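3.2 Aufbau und Durchführung

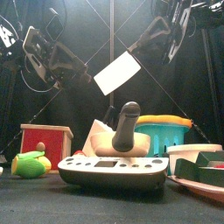

Die Teilnehmenden arbeiteten in Zweierteams an insgesamt drei Stationen, die sich in der Anordnung der Arme kaum, in der Auswahl der Gegenstände dagegen deutlich unterschieden. Grundlage aller Übungen war die im Projekt Paju entwickelte Aufgabensammlung, die für den Kurs am Standort Tiston gekürzt und ins Deutsche übertragen wurde. Die Teams bekamen zu Beginn jeder Einheit ein Aufgabenblatt, auf dem nur der gewünschte Endzustand angegeben war. Die Reihenfolge der Bewegungen und die Aufteilung zwischen linkem und rechtem Arm mussten sie selbst festlegen.

Abb. 2: Zweiarmiger Arbeitsplatz mit dunkelgrauer Tischauflage und Gegenständen aus der Übungsreihe, darunter Maiskolben (Spielzeug), Mörserschale mit Stößel und Korb mit gelbem Deckel. Zwischen den beiden Armen eine weiße Karte.

Der Kurs umfasste 16 Einheiten und richtete sich an Studierende ab dem vierten Semester. Vorkenntnisse in der Programmierung wurden vorausgesetzt, Erfahrung mit Manipulatoren nicht. Von den 37 angemeldeten Personen schlossen 2 den Kurs nicht ab; ihre Protokolle wurden nicht in die Auswertung übernommen. Die Betreuung lag bei Jayson Castillo und wechselnden studentischen Hilfskräften. Die Einführung in die Steuerungssoftware Hurno fand im Juli statt, also noch vor den eigentlichen Übungen.

Bei der Zusammenstellung der Gegenstände wurde auf Vielfalt der Formen geachtet. Ein Quader lässt sich mit parallelen Fingern verhältnismäßig einfach fassen, sofern die Orientierung stimmt. Ein Stößel, der lose in einer Schale steht, verlangt dagegen eine Annäherung von oben und eine Entscheidung darüber, ob die Schale vom zweiten Arm gehalten werden soll. Dünne, flache Teile wie Karten stellten eine eigene Kategorie dar. In den Vorversuchen wurden sie häufig zu weit in der Mitte angefahren und rutschten unter den Fingern weg. Im Aufgabenblatt wurde daraufhin ergänzt, dass Karten an einer Ecke oder an einer Kante zu greifen sind.

Mehrere Aufgaben verbanden Greifen und Ablegen auf erhöhten Flächen. Dafür wurden Gegenstände auch aufeinandergestellt, so dass die Höhe der Zielfläche nicht mit der Tischhöhe übereinstimmte. Teams, die feste Höhenwerte in ihr Programm geschrieben hatten, mussten an dieser Stelle nacharbeiten. Der dunkle Tischbelag und der dunkle Hintergrund wurden an allen Stationen beibehalten, damit die Aufnahmen der Teams untereinander vergleichbar blieben. Schwierig war dies bei dunklen Objekten, deren Umrisse sich von der Umgebung nur schwach abhoben. Einige Teams verwendeten deshalb zusätzliche Beleuchtung, andere wählten für den Test ihrer Bilderkennung zunächst nur helle Teile.

Jeder Durchgang wurde protokolliert. Das Protokoll enthielt die Nummer der Aufgabe, den eingesetzten Arm, die Anzahl der Greifversuche und ein Freitextfeld für Beobachtungen. Als gelungen galt ein Durchgang, wenn der Endzustand ohne Eingriff von Hand erreicht wurde. Fiel ein Gegenstand vom Tisch, wurde der Durchgang abgebrochen und als Fehlversuch eingetragen. Pro Aufgabe waren höchstens 7 Durchgänge vorgesehen. Diese Grenze hatte vor allem organisatorische Gründe, denn die Stationen standen auch dem Parallelkurs aus Rilgate zur Verfügung.

Die Freitextfelder wurden sehr unterschiedlich genutzt. Manche Teams notierten nur Stichworte wie »Winkel falsch« oder »zu früh geöffnet«, andere beschrieben auf einer halben Seite, wie sie den Bewegungsablauf geändert hatten. Für die Auswertung in Abschnitt 4 wurden die Einträge von zwei Personen unabhängig voneinander den Kategorien Annäherung, Griff, Transport und Ablage zugeordnet. Einträge, die sich keiner Kategorie zuordnen ließen, betrafen überwiegend Verbindungsabbrüche der Software und wurden gesondert erfasst. Bei abweichender Zuordnung wurde das Protokoll gemeinsam mit der Kursleitung durchgesehen.

Die abschließende Fassung der Aufgabenblätter trägt den Stand 28.08.2023 und ist im Anhang abgedruckt.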